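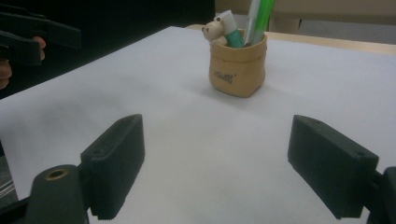

A small thread about a pen pot

1/ I have been meaning to write about this little tan pot for ages. It's squat and a bit pouchy, with the rim rolled outwards like the top of a paper bag, and I'm far fonder of it than anyone ought to be of a thing that holds biros.

2/ It came from a Pledeo sale in February, in a box of odds and ends marked 81. I wanted the box for the envelopes - the pot was right at the bottom, wrapped in a tea towel!

3/ My rule for a tidy table is to take everything off, put down something pale and flat, and let things back on one at a time. Pens go last, and most of mine don't make it (I tested 31 on the back of a bill and was quite ashamed).
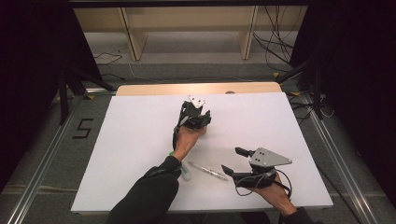 Posted by Ankit Upadhyay, November 8, 2018

4/ The white board on the light wooden table is my favourite bit, I think. Even a little see-through green container looks cheerful on it, and a clear tube lying at a slant gets noticed.

5/ Kęstutis Mets asked if I'd swap the pot for a proper desk tidy. No, but thank you, Kęstutis - do send me your spare pencils.

Last updated: November

We use cookies to remember your settings. Accept / Manage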